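Week 6 handout: reading a robot demonstration
Follow-up to Tuesday's visit to the Herath open day
Instructor: Celina Lis

Bring this sheet to section. You will need your own notes from the visit as well, even if they are messy.

1. What we were told

Kasun Wijesinghe's talk claimed that a cloth-handling policy can be trained on more than 300 short recordings made with a hand-held gripper, with no robot in the room. The slide gave a success rate of 71 percent. I asked what counted as a success and got "the cloth ends up folded." Folded how well? Judged by whom? Write down what you would have asked next.
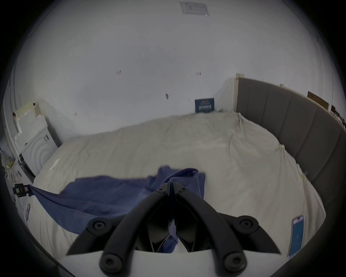

Fig. 1. Fingertips closed on a fold of the navy cloth.

Look at how little fabric is held. A pinch like this is a fair start, but it says nothing about the fold that is supposed to follow. A person is also doing the hard part, which is choosing where to grab. Ka-ming Hsieh argued that this choice is exactly what the model learns. Maybe. I would like to see it on a cloth it hasn't met.

Note the surroundings too: phones and a slip of paper on the bed, washing machines against the wall. The brochure calls this "real home variety." One bedspread is not much variety, however many recordings you make on it.
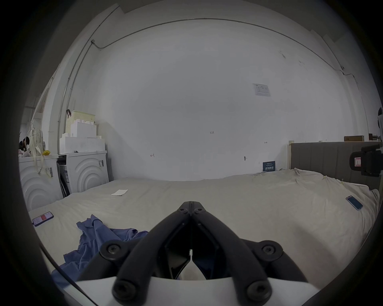 2. For next week

Read the Lendance report, results section only. Find the number of trials behind each percentage. If it isn't given, say so in your write-up and take the claim down a notch. One page, to Piyumi Gamage by noon.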